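Hospitality Basics, Unit 13: Table Linen
Notes by Sibel Akgül

Please read this before the Tuesday class. Tanvir Sultana will bring the fabric samples.

1. Fiber
Cotton takes water well and can be washed hot, but it shrinks in the first wash. Linen is stronger when wet and it dries faster. Polyester keeps its shape - it also keeps grease, so treat oil stains early.

2. Size and drop
The drop is the part of the cloth which hangs from the table edge. For a formal dinner we want a long drop. A small cloth in the center of the table has no drop at all, and it is accepted for breakfast and tea.

3. Edges
A hem is folded and sewn. A fringe is made from loose threads, so wash it in a net bag and comb it with the fingers while damp.

4. Stock
The Droltum guest house, our case study, owns 264 cloths. Each one gets a number on the hem, and it is written in the linen book when it goes to laundry. Bring your calculation of the yearly replacement cost.

Checked cloth on a round table.
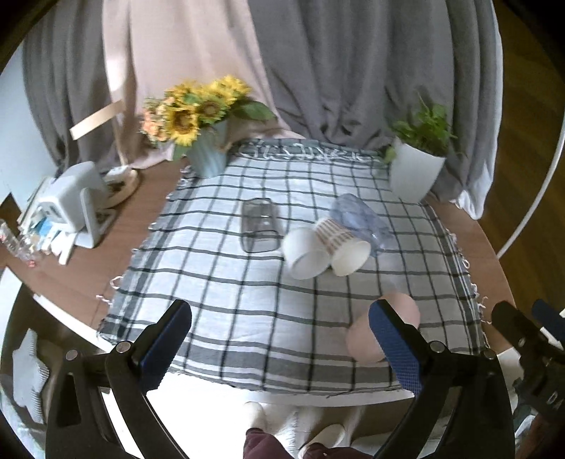
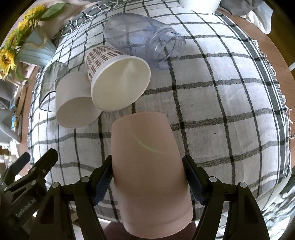

Why do we wash a new cotton cloth before we measure the drop?
The first wash makes the cloth shorter, and a drop measured before it will be wrong afterwards.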